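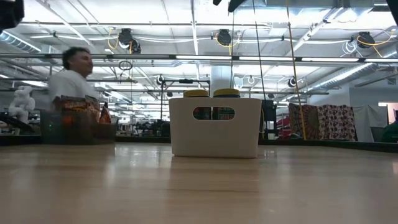
Progress report on the Lumbao packing guide, second period
Prepared by Chaminda Wijesinghe for Aston
Work site: Privberg

1. Purpose of this report

With this report I would like to inform Aston about the work done since our first report, the results until the end of April, and the points where we need a decision from you. The grant agreement asks for a written guide of packing methods for small grocery items in open containers, with pictures, which can be used by small food pantries and shops that have no packing department of their own. The working title is still Lumbao. Eduardo Galang read an earlier version of this text and corrected several places. Mistakes that remain are mine.

I have kept the same order of sections as in the first report so that the two can be compared. The section on shelf labels has been removed, as we agreed with you by telephone.

2. Short summary

The table work for glass jars is finished. The table work for green-labeled goods is more than half finished. The work for snack bags has started late and is the weakest part at the moment. The text of the guide has five chapters, and two of them are ready for your reading.

We have now written down 1,231 packing attempts in the log. An attempt means that one container is filled from the table and afterwards emptied again. Attempts which were interrupted are also in the log, with a mark, but they are not included in this number.

The budget is in order. There is one request for a change, explained in section 8.

3. Containers

In the first period we tested cardboard boxes, and we reported that they were not suitable for our purpose. They became soft at the bottom and we had to replace them too often. For this period we decided on two kinds of container only: a white plastic bin with rounded corners and a cut-out handle, and a small rectangular metal tray.

The white bin is the main container of the guide. It is light, it can be washed, and it can be carried by the handle openings. Its low point is that the rounded corners take away some space. A person who plans the packing on paper, with straight corners, will usually plan one item too many. We have therefore added a page to chapter two which asks the reader to measure the bin at the bottom and not at the rim.

The metal tray is for small groups of items that must stay together, for example when four of the same product are going to one household. It does not allow mistakes. Either the four items fit or they do not fit, and the reader sees this at once. Eduardo proposes that every beginner should start with the tray and only later continue with the bin. I agree with him, and the order of the exercises was changed in this way.

We also looked at the position of the container on the table. Many people put the container in the middle and the goods around it. Other people prefer the container in a corner, with the whole table free for the goods. Both ways are described in the guide. For right-handed people with a large table, we recommend the left corner, and we ask that the long side of the bin is parallel to the edge of the table. 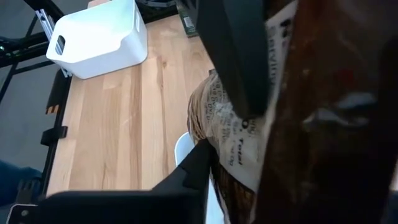 4. Glass jars

This was the biggest part of the work. The jars we use have yellow screw-on lids and dark labels, and they are heavy for their size. The bright lid is very useful. One can count the jars from above without touching them, and it is easy to notice when a jar is not standing straight.

We compared three ways of placing the jars in the white bin. In the first way the jars are placed in one row along the long wall. In the second way they are distributed, one in each corner. In the third way they stand together in a square at one end of the bin, two by two, and the other end is left free for lighter goods.

The first way is quick, but the row does not hold itself. When the bin is lifted, the jars can slide toward the middle. The second way looks tidy and was liked by our test readers, but in the log it has the highest number of jars falling over. A single jar in a corner has support from two sides only.

The third way is the one which we recommend. The jars support one another, and the walls of the bin do the rest. It is important that the first jar is pushed completely to the wall. If it is not, the fourth jar will lean or will stand partly on the rounded corner, and the person packing should take out the last two jars and place them again. In the beginning we tried to correct such a jar by pressing it from the top. Please do not do this, and the guide now says so in the first paragraph of the chapter.

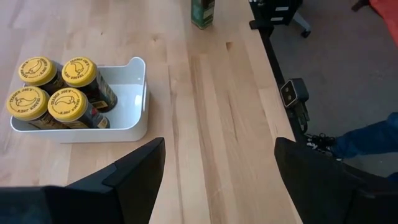

The free half of the bin is then used for the goods which must not carry weight. In our standard exercise these are snack bags, but bread or paper goods are also possible. We asked ourselves if the heavy end of the bin makes carrying difficult. Our test readers noticed the difference but did not complain about it, and after several attempts they turned the bin so that the heavy end was close to the body. I have put this advice in the text in one sentence.

For pantries which pack more than one square of jars per bin, we recommend a second square directly beside the first. We have only a few attempts for this case, and I would like to repeat it before the chapter is final.

5. Green-labeled goods

The green-labeled items are easier to place than the jars. The question here was how to keep them from being mixed with the yellow group. During the first weeks the test readers took whatever was nearest, and the tray was filled with both kinds. When they noticed the mistake they had to start again.

We tried to solve this with a written list beside the table, but the list was not read. What helped more was to decide the order of the colors before starting: first all yellow, then all green. The green items can stay anywhere on the table until their turn comes. It is not necessary to arrange them in a line. This was a surprise for me, because I expected that a table with the goods spread out would make people slower. In the log there is almost no difference between the two starting positions, and we will therefore not ask the readers of the guide to prepare the table in a special manner.
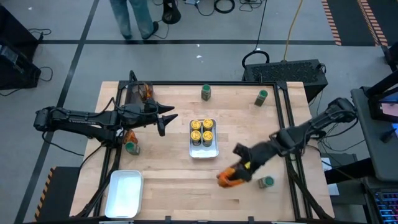

The metal tray with the yellow-topped group in a two-by-two square; the green-labeled items are standing separately.

What remains to be done for this chapter is the exercise with mixed containers, where yellow and green items go into the same bin. We have planned 10 further sessions for it.

6. Snack bags

As I wrote in the summary, this part is behind schedule. The bags are kept in a transparent bin so that the printed side can be seen without opening or moving anything. Storage is therefore not a difficulty. The difficulty is in the packing. A bag has no fixed shape, and two bags of the same product do not take the same place. The method which we used for jars, with a clear position for each item, cannot be used.

At present we have one rule which works well, namely that bags are put in last and standing, with the upper seam visible. When they are put in flat, the next person often places something on top of them. I do not think one rule is enough for a chapter. Eduardo is preparing a short set of exercises for the next period, and I will send you these before we start the sessions.

7. The text of the guide

Chapters one and two are ready for reading. Chapter one explains the containers and chapter two explains how to measure them. Chapter three (jars) is complete except for the case with two squares. Chapter four (green-labeled goods) exists as a draft. Chapter five (snack bags) has only a list of contents.

The comments of the test readers on chapter one were helpful. They found the sentences too long, and they did not like that the drawings were at the end. We moved the drawings into the text and cut the introduction from four pages to one. Two readers asked for a page which can be hung on the wall. I think this is a good idea, but it is not part of the grant agreement, and I would like to know your opinion.

The language check will be done by Delach. They have confirmed that they can take one chapter at a time, so we do not have to wait for the complete text.

8. Budget and request for a change

The costs for containers are lower than planned, as the white bins last much longer than the cardboard boxes. The costs for goods are higher. Some of the jars were damaged in the tests with the corner method and had to be bought again.

We ask for permission to move the remaining amount from the line "containers" to the line "goods." The total does not change. The table with both lines is in the attachment, together with the receipts.

9. Next period

The following work is planned, in this order:

Mixed containers with yellow and green items, and final draft of chapter four.
Repetition of the attempts with two squares of jars in one bin.
Exercises for snack bags, first draft of chapter five.
Delivery of chapters one and two to Delach, if we have your comments by then.

The decisions we need from Aston are the budget change in section 8 and an answer about the wall page in section 7. The first one is more urgent, as the next order of jars depends on it.

Chaminda Wijesinghe
Privberg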